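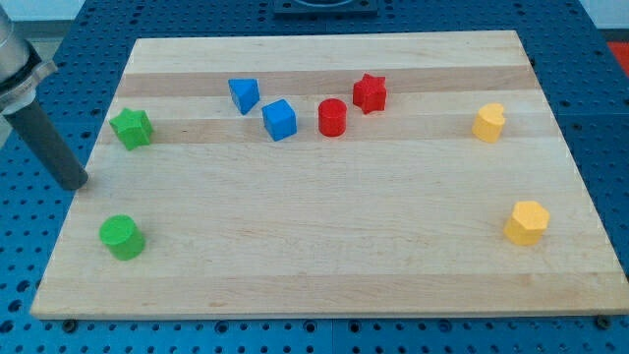 Clotilde Gilbert told me the blocks would never stay sorted for more than an afternoon, and she's right so far. I've stopped trying to keep them in their bag.

April, 4 p.m.
Posted by Stikska

2/ Small set, four colors: green, blue, red, yellow. They live on the big striped board now. The board is light wood, long strips, pale and tan. I oil it when I remember.

3/ The star is the one people pick up first. The plain green cylinder gets ignored, but it's the best one for the bottom of a stack. Flat top, wide base.

4/ Bought mine secondhand at the Cumberg toy swap. They said about 3,000 pieces went through that day. I came home with one bag and a puzzle missing its corner.

5/ Someone asked how I clean them. Damp cloth, drop of dish soap, dry towel. No soaking — the paint on my old set lifted that way.

6/ Next job is a tray with a lip for the board, so the cylinders stop rolling onto the floor. Will post measurements if it works.

Recent
Sanding a thrift store board
Hutapea puzzle, 1,000 pieces: first evening
Where I keep the loose dominoes

Contact | © Stikska | Back to top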